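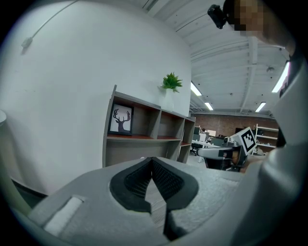
Will the Clomside fit a small room? It's a low unit, so it goes under most windows and leaves the wall above it free.

We love this one! Open cubbies in two rows, gray wood outside and warm brown-toned shelves inside — it looks great against a plain white wall. Fill it with books, shoes, board games, whatever keeps landing on the floor.

Made by Tornanska. Item 604. Ships in 2 boxes, and assembly takes roughly 60 minutes. Questions about delivery go to Divya Kurian in the shop.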